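Section 4: Before you start recording

These rules apply to everyone who carries a Nument hand-held gripper into somebody's home. They replace the February sheet, which ran to 20 pages and was mostly read by Wim Lambrechts, who wrote it.

1. Check the sticker number against the booking. If they differ, stop and ring Anwara Sultana. Do not peel the sticker off and move it to another gripper. This has been tried.

2. Wipe the lens and both round sensor windows with the dry cloth. A sleeve is not a dry cloth.

3. Test each screw on the back plate with a finger. If one turns, tighten it by hand until it stops, then leave it alone.

CAUTION: Keep curtains, bedding and long hair clear of the moving parts. The gripper closes on whatever is offered and has no sense of occasion.

4. Ask everyone in the room for consent, including the uncle who says he is just passing through. Use form 109, one per person.
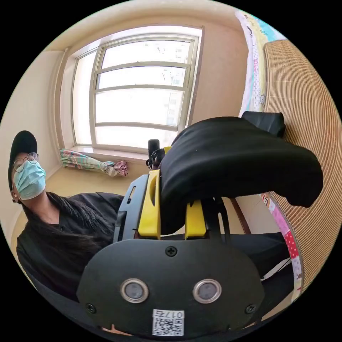 5. Sit or stand where you can reach the task without stretching. With a bright window ahead of you, let the exposure settle before the first grasp.

6. Open and close the gripper fully, then begin. If you drop something, carry on and mark the take as a drop. Shafiq Liyanage would like more of these - people keep deleting them out of pride.

Note: Masks are worn indoors by operators at all Grisau and Tralell sites. Under the chin does not count as worn.

7. Stop at 100 takes, or sooner if your wrist complains. Log the stop either way.

8. Put the furniture back as you found it. Complaint 228 concerned a chair.

Faults go to Sunil Ranasinghe on the day they happen. Spare screws are in the Mollah case, under the foam.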